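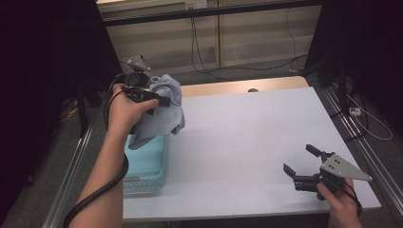

## Reading the discount: how closed-end funds price what they own

A closed-end fund issues a fixed number of shares, lists them on an exchange and leaves the buying and selling to the market. The manager does not redeem. An investor who wants to leave must find someone who wants to come in, and the price the two agree on need bear no close relation to the value of the underlying portfolio. Where it falls short, the shares stand at a discount to net asset value. Where it exceeds it, they stand at a premium.

The arithmetic is simple. Take the market price, subtract the net asset value per share, divide by the net asset value per share. A fund with assets worth 300 pence a share and a price of 255 pence trades at a discount of 15 per cent. The difficulty lies in the second figure.

### What goes into the asset value

For a fund holding large listed companies, net asset value is a matter of record. Closing prices are published, the holdings are multiplied out, debt and accrued fees come off, and the answer is ready the next morning. Pritchard, which holds mainly listed industrial shares, reports daily on this basis and its discount can be taken at face value.

Misard is a different case. Two thirds of its portfolio is in private companies, valued by the manager each quarter from earnings multiples and recent funding rounds. A valuation struck at the end of March may not reach shareholders until May, and the market will have formed its own view in between. Part of the discount on such a fund is a lag. Another part is doubt about the multiples.

Anikó Simon, who has analysed investment companies for most of her career, restates the private holdings before she looks at the discount at all.

"I apply the listed peer multiple at today's date and see what is left," she says. "With Misard the published discount was 30 per cent. On my figures it was 19. Those are two different investments."

### Debt at par or at market

Borrowings raise a second question. A fund that issued long-dated debentures when interest rates were high may carry them in its accounts at par, though it would cost more than par to buy them back. When rates rise after a cheap issue, the reverse applies. Brivetti publishes asset values on both bases, and the gap between them has been as wide as four percentage points. Comparison tables often use one basis for one fund and the other for its neighbour. The footnotes normally say which.

### When a discount closes

A wide discount can persist for decades. It narrows when something obliges it to: a tender offer, a steady programme of buybacks, a continuation vote, or a change of manager. Buybacks made below asset value add to the value of each remaining share, but the effect is small in any one year. A fund that retires 5 per cent of its shares at a 20 per cent discount lifts asset value per share by a little over 1 per cent.

Pravuvmont put its future to a vote last spring. Of the 1,453 holders on the register, a minority by number but a majority by shares backed a wind-up, and the discount had halved before the first asset was sold. Holders who bought on the announcement earned little. Costs of liquidation, tax on disposals and a slow sale of one property holding took up most of what remained.

Simon's advice is to read the articles of association for the date of the next continuation vote, then the share register for anyone holding enough to influence it.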